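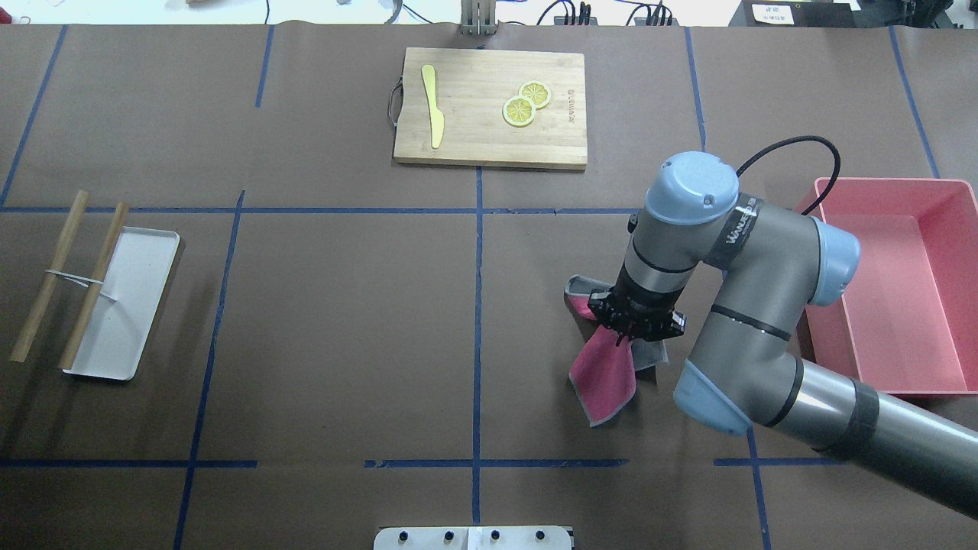

A kitchen cloth is a piece of absorbent fabric used for wiping, drying, and covering in a household kitchen. The term takes in the dishcloth, which is used with water to wash dishes and counters, and the dish towel, which is used to dry them. In everyday American speech the names overlap, and "dish rag" is often used for either one once it has become worn.

Materials

Most kitchen cloths are made of cotton, linen, microfiber, or a blend of cellulose and cotton. Cotton is soft and takes up water well, though a thick cotton cloth dries slowly. Linen is thinner and sheds less lint, and it is often chosen for glassware. Microfiber is a synthetic fabric, usually polyester with nylon, whose split fibers pick up grease and fine dust. Cellulose cloths are stiff when dry and soften in water.

Weave affects both feel and drying time. Terry has loops on one or both sides and holds a large amount of water. Waffle weave has raised squares that let air reach more of the fabric. Flat weaves such as huck and plain weave dry fastest. Some cloths have a different color or texture on each side, with a smooth face for polishing and a rougher one for scrubbing.

Use

A cloth is normally kept within reach of the sink or the cutting board. Cooks use it to wipe up juice from fruit and vegetables, to dry a knife between tasks, and to clean the board afterward. A damp cloth laid flat under a cutting board keeps the board from sliding.
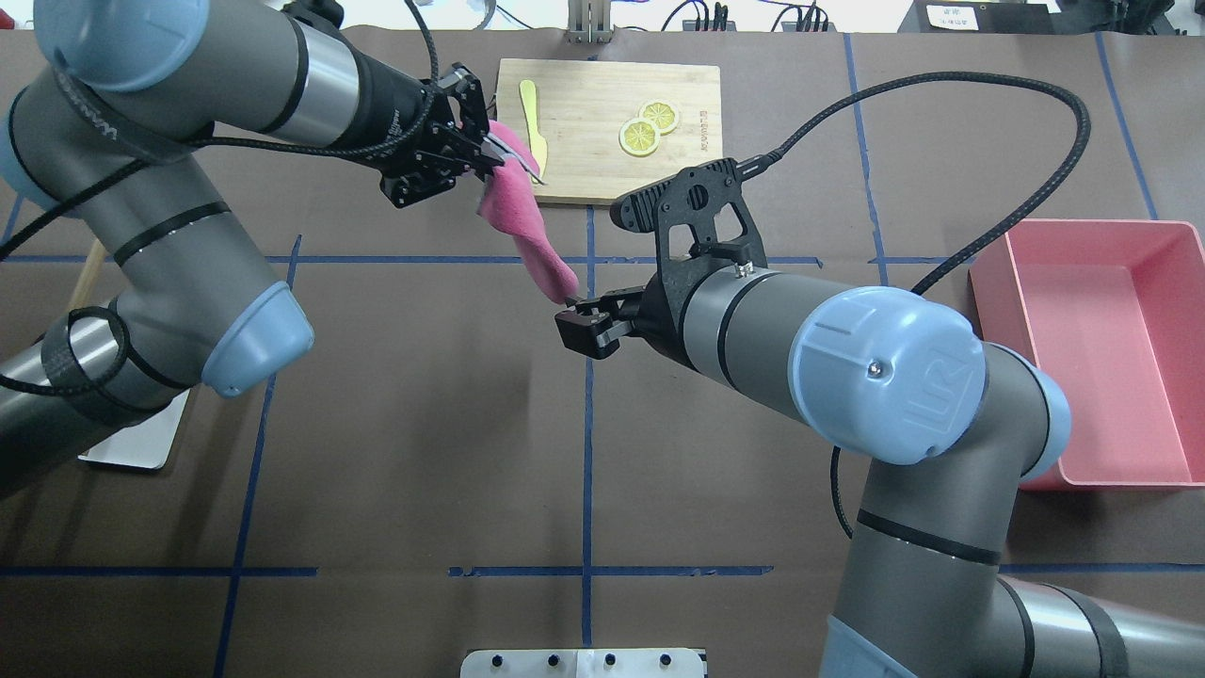 A pink cloth near a wooden cutting board holding a butter knife and lemon slices

Wringing is done by twisting the two ends in opposite directions. After wringing, the cloth is shaken out before it is hung, as a cloth left in a rope shape stays damp in the middle long after the outside has dried.

Cloths used on raw meat or egg are kept apart from those used on clean dishes. Many households do this by color. In her home economics handbook The Carbridge Kitchen, Hazel Bellamy assigned one color to the counter, one to dishes, and one to the floor, and recommended that no cloth be moved from one job to another until it had been laundered.

Drying and storage

A kitchen cloth dries best when air can reach both sides. Common places to hang one include an oven door handle, a rail inside a cabinet door, a hook, and the faucet. Hooks are convenient but bunch the fabric at the point where it hangs. Draping a cloth over the divider of a double sink is common, though the lower part often rests against wet metal.

Where wall space is short, a countertop stand may be used. The simplest kind has one or more upright pegs rising from a tray or base, and the cloth is laid over the top of the pegs so that its sides hang free. With two pegs set apart, the cloth takes the form of a small tent and air can pass underneath. The tray catches drips and can be emptied into the sink. Pegs may be wood, plastic, or coated wire. Wooden pegs need to be dried now and then, and pegs that lift out of the tray are easier to wash.

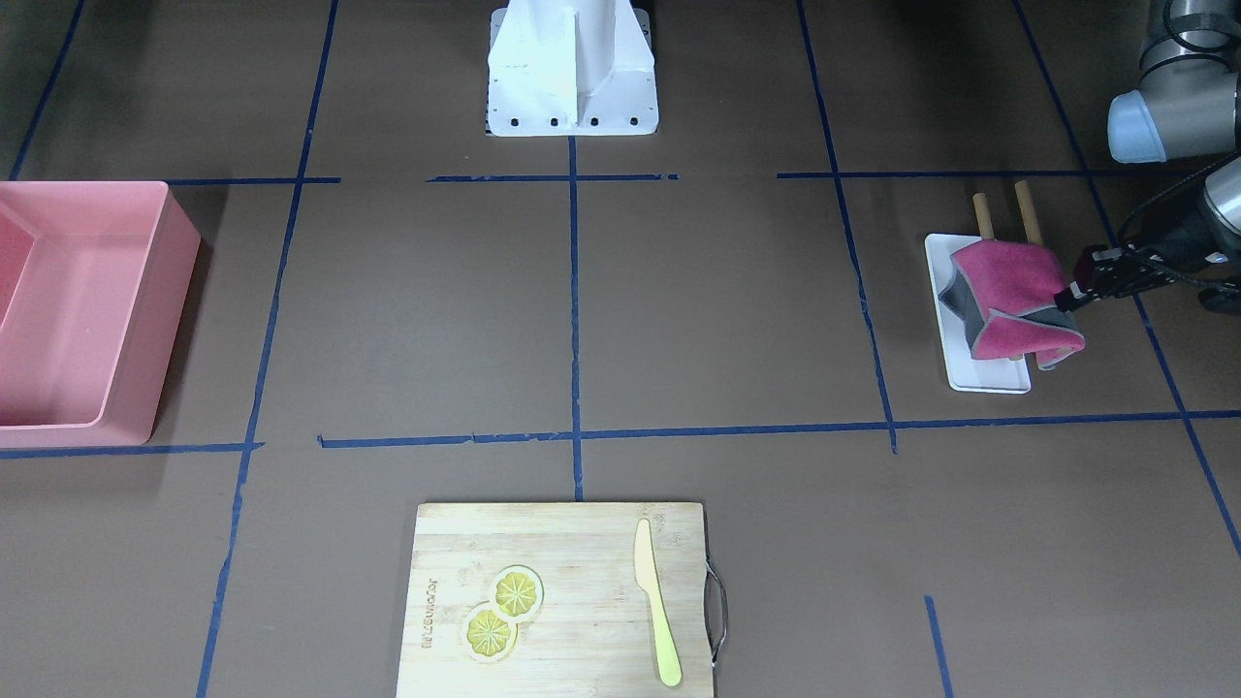

Cloth draped over two wooden dowels standing in a small white tray

Among commercial versions, the Provik stand has a fixed pair of pegs, while the Troratov model has a folding frame that stores flat in a drawer. Homemade stands are often built from lengths of dowel and a soap dish or shallow tray. Rosalind Van Dusen gives directions for one in her pamphlet on small kitchens, using pegs 6 inches tall, and suggests trimming the tops level so the fabric does not slide to one side.

Dry cloths are stored folded in a drawer, rolled in a bin, or stacked on a shelf. Used cloths waiting for laundry are best kept in an open container, as a closed one holds moisture and leads to mildew.

Laundering

Cotton and linen cloths can be washed in hot water with ordinary detergent. Fabric softener leaves a coating that reduces absorbency and is usually avoided. Microfiber is washed separately from cotton so that it does not collect lint, and it is dried on low heat.

How often a cloth should be changed depends on its use. A survey of 734 households by Ehab Belhaj and Shabnam Arain found that daily changing was most common in homes where meals were cooked every evening. Households that hung their cloths open to the air reported fewer complaints of sour odor than those that left them in the sink.

See also

Cutting board
Dish drying rack
Sponge
Tea towel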